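**Parallel gripper slips on cloth, what should I change?**

*Posted by Eirlys Kemeys*

I'm building a hand-held gripper at our shared workshop, with a Sultard servo and four-bar fingers. It holds boxes and mugs without trouble. Soft things slide out as soon as I lift. Servo is at 80 per cent torque and I don't want to go higher.
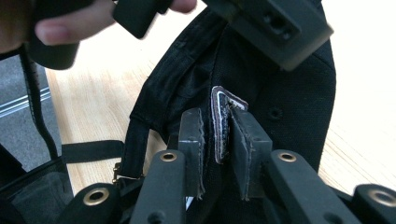 Pads are my main suspect. I cut them from sheet rubber and stuck them on with contact adhesive in March. The edges have gone ragged and the right one is scuffed. With a cap I go for the crown, one jaw each side of the patch. Do I need new pads or a different grip?

**Warnex**

Both. Cut new pads from softer rubber, and rub the jaw faces with 200 grit before you glue. For cloth, open less and push down a bit so a fold comes up between the jaws, then close on the fold.

**cuvuleo_ben**

more torque. mine runs at 100 all day

**Ellis**

I wouldn't, that's how I cooked a servo. Check the finger pivots for play first. If the jaws splay when they close, only the tips are touching and no pad will fix it. I had to rebush all 4 on mine.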